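Marble: How a Stone Gets Its Stripes
Speaker notes, evening talk, Trallside Library, 80 minutes with questions

Opening (slides 1 to 3)

Start without the microphone if the room is small enough. Hello, thanks to Maxine Rutherford for the invitation and for finding a second projector lead.

Ask who has marble at home. Then ask who is sure it's marble. Hands always go down, and I love this bit! Stone yards sell all kinds of things under that name: limestone that takes a polish, serpentine, even some quartzite. To a geologist, marble is a limestone or dolostone that has been cooked and squeezed until its crystals grew back bigger and locked together.

Pass round the two samples now. Limestone first (the one with the shell in it), marble second. Tell people to tilt the marble under the lamp and watch for the sparkle. Those flashes are the flat faces of calcite crystals.

From seabed to mountain (slides 4 to 9)

Slide 4 is the warm shallow sea. Shells, coral, lime mud, all of it piling up for millions of years. Don't rush. People need a second to let the idea in that the bank lobby downtown used to be sea creatures.

Slide 6, burial. Slide 7, the collision. Use the towel here: lay it flat on the table, push from both ends, let it buckle. The folds in the towel are the folds in the quarry wall on slide 8, which is my favorite picture in the whole talk, so leave it up while I talk about heat.

Heat does two jobs. It lets the crystals regrow, and it wipes out nearly every fossil. If you can see a nice clear shell in your "marble," you probably own limestone, and good for you, because you got a fossil thrown in.

Slide 9 is Damián Tovar's thin section under crossed polarizers. Pink and green everywhere. Give him credit out loud, he ground it by hand.

Where the color comes from (slides 10 to 13)

Pure calcite marble is white. Everything else is a guest.

Gray and near black: usually carbon, left over from living things and turned to graphite.
Red, pink and yellow: iron.
Green: serpentine and its cousins, from magnesium and silica in the original mud.

Then veins, which are two different stories. Some are old layers of clay or organic matter, stretched and smeared while the rock was hot and soft. Others are true cracks, opened later and filled by minerals out of water moving through. The first kind swirls. The second kind tends to cut straight across whatever was there before.

Point out on slide 12 that you can work out the order of events. If one vein slices through another, the sliced one is older. A ten-year-old can do this, and at the last talk one did, faster than me.

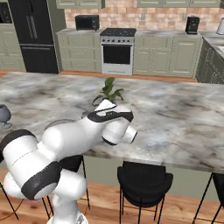 Living with it (slides 14 to 16)

Calcite fizzes in acid. Do the vinegar demo on the scrap tile, with the document camera on so the back rows can see the bubbles. Lemon juice, wine and tomato sauce all do the same thing to a polished surface, only more slowly. The dull mark left behind is called an etch, and it's a different thing from a stain: the surface itself has dissolved a little, so scrubbing won't lift it.

Mention hardness too. Calcite is 3 on the Mohs scale and a steel knife will scratch it. Granite laughs at a knife. Najwa Rizk asked me last time whether sealing helps, so answer that before it comes up: it slows down stains, and it does very little against acid.

Questions

Likely ones: is cultured marble real (stone dust in resin, mostly), why do old gravestones go sugary (rain, working between the grains), can you see marble outdoors near here. For the last one, hand out Salim Owino's walking map. The bank steps are the best stop, so bring a hand lens.

Get both samples back before anyone leaves.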